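Setting Up Sound and Livestream for Sunday Worship
Section 2: Before the Service

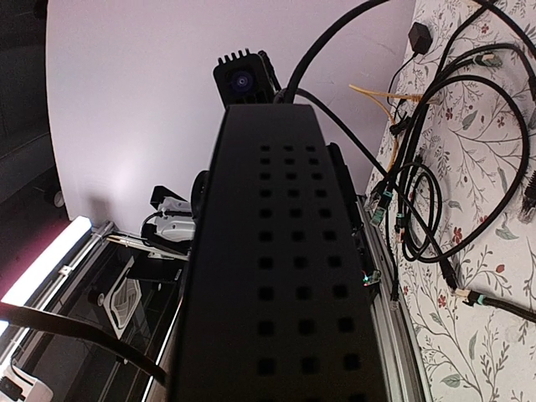
Folasade Okafor
Worship Technology Coordinator, Venwood Fellowship

Use this section if you are on the tech desk for a regular Sunday service. Memorials, weddings and the Wednesday vespers have their own sections. The desk opens at 8:30 for the 10:00 service. If you have not been trained on the desk yet, ask Garba Effiong to put you on the list to shadow someone first.

2.1 Power up

1. Unlock the desk cover. The key is on the hook inside the usher closet.
2. Check that all faders on the mixer are all the way down.
3. Switch on the power strip marked STAGE and wait for the stage box light to turn green.
4. Switch on the mixer.
5. Switch on the strip marked SPEAKERS last.

Caution: Turning the speakers on before the mixer sends a loud pop through the sanctuary. It can damage the speakers and is unpleasant for anyone wearing a hearing aid.

6. On the mixer screen, choose Scenes, then load SUNDAY. Do not save over this scene. If you need different settings, save them under your own name.

2.2 Microphones

1. Put new batteries in both wireless packs, even if the meter shows them half full. Used batteries go in the blue tub.
2. Turn on each pack and talk into it at normal volume. Bring its fader up slowly until you hear yourself in the back pew.
3. Walk the lectern mic cable and press down any tape that has lifted.
4. Set the candle-lighting mic to the left of the chalice table, at chest height.
5. Mute everything except the prelude channel by 9:45.

Note: The choir mics are on channels 9 and 10 and stay muted until the anthem. Henryk Borkowska, our music director, will nod when the choir is standing.

2.3 Hearing assist receivers

There are 24 receivers in the charging case. Take out the ones with a steady light and put them in the basket by the guest book with the neck loops. Leave any with a blinking light in the case. The hearing assist volume is set on its own knob and does not follow the main fader, so listen through one receiver yourself before people arrive.

2.4 Livestream

1. Start the desk computer and open the Kadidetti program. The PIN is 2677.
2. Pick the event with this week's sermon title. If no event is listed, make a new one from the template called Sunday Service.
3. Check that the sound meter moves when someone speaks at the lectern.
4. Show the welcome slide and press Go Live at 9:50.
5. Change from the slide to the sanctuary view when the bell is rung.

Caution: Turn off the stream sound during Joys and Sorrows. People share private news at this time, and the recording stays online. Show the chalice slide until the minister returns to the lectern.

Note: Our music license covers the hymns in both hymnals. It does not cover recorded music. If a guest speaker brings a track to play, mute the stream while it runs.

2.5 If something goes wrong

No sound in the sanctuary: check that the red MUTE ALL button is not lit.

Buzzing from the lectern: swap the cable for the spare in the second drawer.

Stream stops: press Go Live again and wait a full minute before trying anything else. Write the time in the desk log so Nest Beddoe can fix the recording afterward.

Go on to Section 3 for shutting down.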